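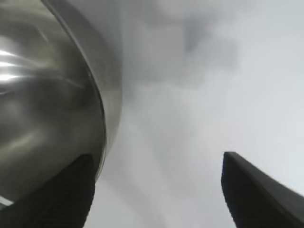
Dillby Walking Holidays: progress report to Flomard, September

Work done since the last report

The second stage of the website and brochure work is mostly finished. Of the 105 itineraries on the old site, 60 now have new pages. A further 31 have been drafted and are with the regional managers for checking. The rest are trips that Dillby may drop next year, and we have left them alone until the product team decides.

Each new page follows the layout agreed in June. The day-by-day route comes first, then the grading, then what is included in the price. The old pages put the price panel at the top and the grading near the bottom, and the sales office was spending a lot of time on the phone explaining what "moderate" meant. The grading text has been rewritten by Vlasta Gashi with the guides, and now gives hours of walking and metres of ascent for every day.

Photographs are still a weak point. The coastal trips are well covered. The mountain trips rely on pictures from two seasons, and several show a hut that has closed. Guides have been asked to send in new ones, and we have had good sets back from the spring departures.

Booking emails

The emails sent between deposit and departure have been cut from nine to five. Kit lists now go out with the second email, when people still have time to buy boots and wear them in. The visa note has been taken out of the general email and goes only to customers on trips that need it.

Plorkus, who run the booking system, had to change the way trip codes are passed across before this could go live. That took most of July and was not in our original plan. There was no extra charge, but it pushed back the start of the customer survey.

Customer survey

The survey went to people who had travelled with Dillby at least once and had not booked again. We also held 20 telephone interviews, all done by Ljubica Vasić. The full notes are in the shared folder.

The main points were the same in both. People liked the guides and the size of the groups. They found it hard to tell one trip from another on the site, and many did not know that Dillby ran any winter departures. Several had booked with another company for a trip that Dillby also sells. Single travellers raised the room supplement more often than anyone else, and they wanted it shown before the booking form.
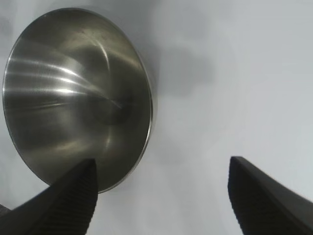

Şengül Tatlı has read the draft findings and does not agree that the supplement should be shown on every trip page. In her view it changes too often during the season, and a single page kept up to date by the sales office would lead to fewer mistakes. She would also like the winter trips moved up the main menu before any more survey work is paid for.

We are happy to move the winter trips and will do it this month. On the supplement, we would still prefer to have it on each page, fed from Plorkus, and will send a costing for both options.

Budget

Spending is within the agreed amount. The interviews came in under, and the difference has gone towards map drawing, as approved by Živko Stoyanova. Tavares have invoiced for the first batch of maps. The second batch is due in October.

Next steps

Finish the drafted pages and publish them by region, starting with the islands.
Agree the list of trips to be dropped.
Send the supplement costing.
Set up the brochure reprint with the new grading text.

Lejla Krasniqi will cover day-to-day questions while the pages are going live.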